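Carola Kohlhase
2024-07-13

1/
My mother called to ask whether, given my line of work, a robot could come do her dishes. I write about automation for a trade newsletter with 690 subscribers. I told her I'd look into it. A thread.

2/
Short version for those who have dishes waiting: no. Medium version: some of them, slowly, if you set them out nicely first and nobody leans on the counter. The long version is the rest of this thread, so get a sandwich. You'll have to make it yourself.

3/
Ground rules. I'm not counting the dishwasher, which is a robot that won the argument so long ago we stopped calling it one. Same for the washing machine, the bread maker, and the thermostat my husband fights with. I mean machines with arms, doing the stuff that's left over.

4/
And the stuff that's left over is the awful part. The dishwasher washes. Who loads it? Who scrapes the lasagna? Who finds the one fork that slid under the rack? We automated the middle of every chore and kept both ends for ourselves.

5/
Laundry
The demos fold towels. Towels are rectangles. Show me a fitted sheet. Show me a kid's hoodie with one sleeve inside out and a granola bar in the pocket.

I-hsuan Tu, who worked on garment handling for years and now very sensibly doesn't, told me her team had a shirt folder that worked on one shirt. They bought 10 of that shirt. The manufacturer changed the fabric blend in November and that was the end of the quarter.

6/
Floors
Fine, floors. I own a robot vacuum, a Janura. It does the hallway beautifully. It has also eaten two phone chargers and part of a rug I liked. Before it runs, I walk the whole apartment picking things up. By the time I'm done the place looks great and the Janura drives around taking the credit.

7/
Shop floor
People assume factories solved all this decades ago. Factories solved the thing where the same part shows up in the same spot facing the same way. Anything that arrives in a bag is still a job for Azra.

Azra Delić runs second-shift packing at Dreßler, where they ship hardware kits: screws, brackets, the hex key you already own nine of. They have a very good arm for stacking boxes. Filling the boxes is people. She said the arm has never called in sick and has never once noticed a missing bracket.

8/
I asked her if she was worried about her job. She said she was worried about the arm's job, as it's leased.

9/
Stocking shelves
Trikthorpe, the grocery place near me, had a tall machine that rolled up and down the aisles looking for spills. When it found one, it stopped and announced it. Then a teenager came with a mop. I'm told the teenager had usually seen the spill.

It's gone now. The teenager got promoted to dairy.

10/
Picking things up
OK, so what's the hard part? I put this to Ekkachai Rattanakul, who teaches manipulation to engineering students and has the patience you'd expect from that. He said everyone asks about the brain and he'd like somebody to ask about the fingers.

Your hand knows how hard to squeeze an egg before you've touched it. Two stiff fingers have to be told, or have to find out. Finding out is where you lose the egg.

11/
He gave me a ranking, which I'm passing along as gospel. Easiest: wooden blocks. Then cans, then apples, then anything long and lumpy that rolls, then anything in a crinkly wrapper. Dead last: a single playing card flat on a table. Try picking one up yourself with two chopsticks and report back.

12/
So vegetables are about the middle of the difficulty chart, and putting away the groceries is what my mother asked for second, after the dishes. One cucumber, off a plate, into a basket. Two arms. I have seen toddlers do this with a popsicle in the other hand.

13/
Look at the setup, though. One bumpy cucumber, a pale blue plate, a wicker basket with nothing in it yet, and a mostly clear brown tabletop around them. I've never had a counter that clear in my life. Mine has mail on it from the previous tenant.
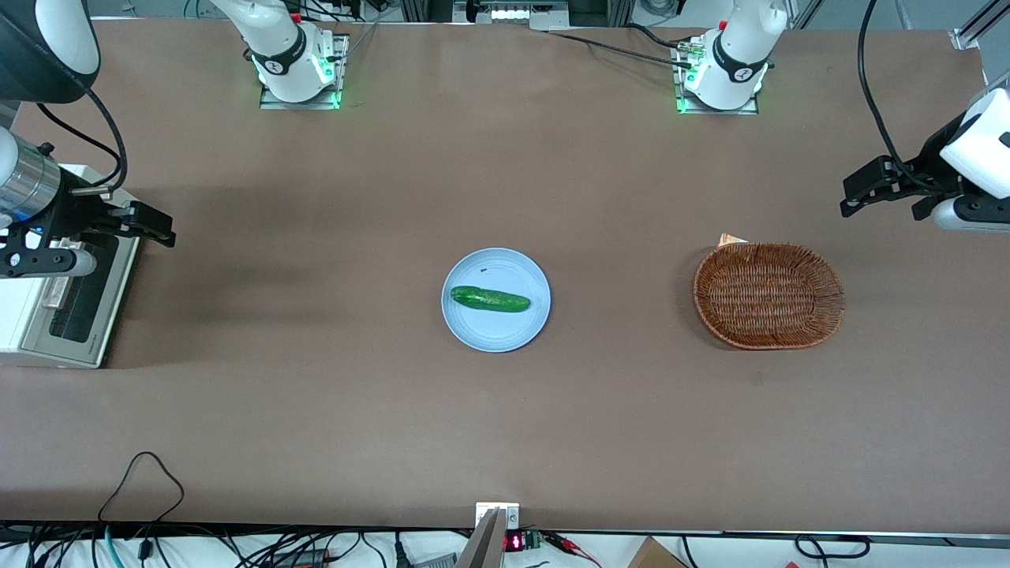 14/
Speed
The number everybody leaves out. A demo video will say "4x" in a corner in type the size of an ant. Ask what 1x looks like. 1x looks like my uncle choosing a greeting card.

15/
Dörte Tiedemann buys equipment for a commercial kitchen and she times everything. The salad prep system she trialed from Bekano did a decent job and kept going after everyone went home, which she counted in its favor. Per tray it was slower than her slowest person. Overnight it came out ahead. She hasn't decided. She'd like it to stop beeping.

16/
That's the most convincing case I've heard, by the way. Slow doesn't matter much if it's 3 a.m. and you're asleep. I would let a machine take six hours over my kitchen if I woke up to a clean one. I'd also want to know what it did with the good knife.

17/
Cost
I got one quote, for a single arm on a cart, and read it to my mother over the phone. She was quiet for a bit and then asked if it came with a car.

18/
Things I'd pay for tomorrow, if anyone's building: matching socks. Scraping the roasting pan. Taking the groceries out of the bag and putting them somewhere I'd also think to look. Changing the duvet cover, at any price, no questions.

19/
Things I don't want help with: watering the plants, making coffee, talking to me while I make coffee.

20/
Several of you are already typing that it'll all be here in 2 years. Could be! I have a folder of people telling me that, and the oldest one came by fax. I'd be delighted to be wrong and I'd be even more delighted to be wrong with dry dishes in the cupboard.

21/
I called my mother back with my findings. She said never mind, she'd done them while I was looking into it.

22/
Replies are open. If you've got a machine at work or at home doing a chore start to finish, both ends included, tell me what it is and who cleans up after it. Dishwasher people, I see you, please read post 3.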